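The first thing they gave me at Bovden was a cup of coffee, and the second was a controller with a strap for my wrist. I had been in the building for maybe five minutes. "Just move it and see how it feels," the shift lead said, so I did, and on the far side of the room an arm swung up and very nearly said hello to the ceiling. I apologized to it. Everyone laughed, and I got the feeling every visitor does the same!

I had driven out to Villdale in September to find out where robots learn things. My picture of it was all big computers humming away in the dark. There are computers, sure, but most of the work I saw was people doing small chores over and over – pick up the cup, put down the cup, fold the cloth, start again. Each run gets saved as one example, and the examples get fed to a system called Joo, which is supposed to soak them up and start doing the chores by itself.

A good operator saves 100 examples in a shift. The first time the team tried to teach Joo to put a lid on a jar, they figured that 2000 would be plenty. They ended up throwing out a big chunk of those (people had been tired, people had been chatting, one person had been doing it left-handed for fun) and recording them all over again. You can hear a little pain in their voices when they tell it.

What gets thrown out fascinated me. A run where the cup slips and the operator calmly goes back for it is a keeper, because Joo needs to see how to fix a mistake. A run where the operator stops halfway to think is trouble. Joo copies the thinking too, and then you've got a robot that freezes over a jar for no reason anyone can see.

I did 24 runs before lunch and they kept 11, which I was told was decent for a writer.

The afternoon was for the simulated side, over in the room they call Dakdale after the street it looks out on. There the arm and the table live inside a computer, and you drive them with the same controller. I liked it more than I expected to. You can bang into things all day and the only damage is to your pride. You can also swap the tabletop or change the color of the walls between runs, so Joo doesn't get too attached to one particular room. The hard part is depth. I kept closing the fingers on thin air, sure I had the thing, and then doing it again an inch lower.

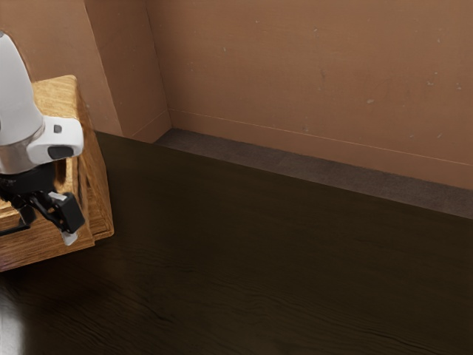
By four o'clock my thumb ached and I was talking to the controller the way I talk to my car in winter. I asked for one more try at the jar. They gave me three, and I'm told the last one went into the pile.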